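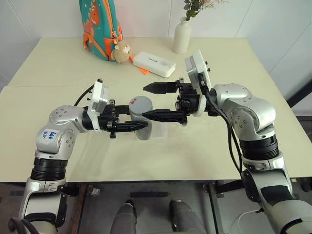
Kiri Lockyer fitted her first hairpiece at 20, on her aunt, in a kitchen in Cuvgate. "It was a dreadful fringe and she wore it to a wedding!" she says, laughing. These days she runs Wilow, a small salon for toppers and clip-in pieces, and she still thinks most people fuss over colour when they ought to be thinking about the base. To explain she talks about a plain grey cup, the straight-sided sort, standing on a cream tabletop. "Put a flat cloth over that and it puckers. Your head's rounder, but it's the same trouble. The base has to curve before you buy it."

Her favourite is the Pryor, a silk-topped piece with 81 grams of hair and four clips. She wore one herself for most of last year, on trains, in the rain, once on a ferry. "I forgot I had it on. I scratched my head and thought, oh, hello."

What about washing? Every ten wears or so, she says, in cool water, and then leave it alone. She is lovely on this subject and quite stern. "No rubbing! Press it in a towel and go and have your tea."

The Fila, a lighter piece for thinning at the crown, goes on the shelves in May. Kiri has been trimming samples all week and showed me three, each with a softer parting than the last. She'll be fitting them by appointment from the back room, and she has already booked her aunt in first.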